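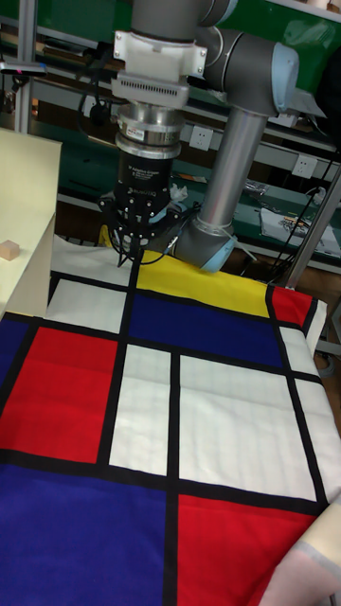
Condora Print Yardage is a table of shrinkage and color measurements for printed household fabrics, kept as plain CSV. Each row is one swatch after one wash cycle. The collection covers solids, stripes, florals and geometric prints. Grid prints in the Mondrian manner, like the sheet spread over the work table, are coded GEO-G in the pattern column; checks woven from dyed yarn are coded WOV and should not be merged with them. A grid is convenient for skew measurement, as the printed lines give a reference that florals lack.

Version and scope

Current release: 3.1 (April). The table holds 986 rows from 551 swatches. Swatches were cut from 29 bolts bought at retail in Brarnbridge and Vulldale. Upholstery weights, coated fabrics and anything sold as "dry clean only" are out of scope.

Files

swatches.csv - one row per swatch: bolt code, pattern code, fiber content as stated on the bolt, weight in grams per square meter, cut direction.
washes.csv - one row per swatch per measured cycle: warp length, weft length, skew angle, L*, a*, b*.
bolts.csv - one row per bolt: town of purchase, stated width, measured width, print method if known.
notes.txt - free-text remarks, keyed by swatch ID. Not cleaned.

Join washes.csv to swatches.csv on swatch_id. Join swatches.csv to bolts.csv on bolt_code. Bolt codes are case sensitive.

Method

Swatches are cut square to the selvage and marked with a textile pen at eight points. They rest flat overnight before the first measurement. Wash temperature is in the column temp_c and is the dial setting, not a probe reading. Drying is flat on mesh. Tumble drying was tried in release 1 and dropped; those rows were removed in release 2 and are still in the archive folder.

Lengths are read to the nearest half millimeter. Each length is the mean of three readings along the same direction. Shrinkage is not stored. Compute it from the cycle 0 row:

shrink_pct = 100 * (len_0 - len_n) / len_0

A negative value means the swatch grew. This happens with a few loose rayons and is not an error.

Color is read with a handheld spectrophotometer, D65 illuminant, 10 degree observer. For multicolor prints the reading is taken on the largest single-color area that covers the aperture. If no area is large enough, the three color fields are blank and the flag no_patch is set to 1.

Known problems

- Skew angle is missing for 31 rows. The marks had washed out. Do not fill these with zero.
- Fiber content comes from the bolt label and was not tested. Two bolts from the same Vulldale shop carry blends that do not match their weight - see notes.txt.
- Release 2.0 had warp and weft swapped for bolts bought by the half width. Fixed in 2.1. If your results depend on direction, check which release you have.
- Print method is blank for most bolts. Sellers rarely know it.
- White grounds with optical brightener read bluer than they look. No correction is applied.

Suggested use

The table is suited to estimating cutting allowance for curtains, tablecloths and quilt backing. It is too small to rank fiber blends, and bolts are not a random sample of anything. When fitting a model, group by bolt. Swatches from one bolt are close to repeats, and splitting them between training and test sets will make the error look too low.

Changes in 3.1

Added no_patch flag. Renamed wt to weight_gsm. Replaced semicolons in notes.txt with commas, which broke the Brzozowska import script; use version 0.4 of the script or later.

Contact

Maintained by Simão Amaral. Send corrections with the swatch ID and the release number. Requests for cut samples cannot be filled for bolts marked exhausted in bolts.csv.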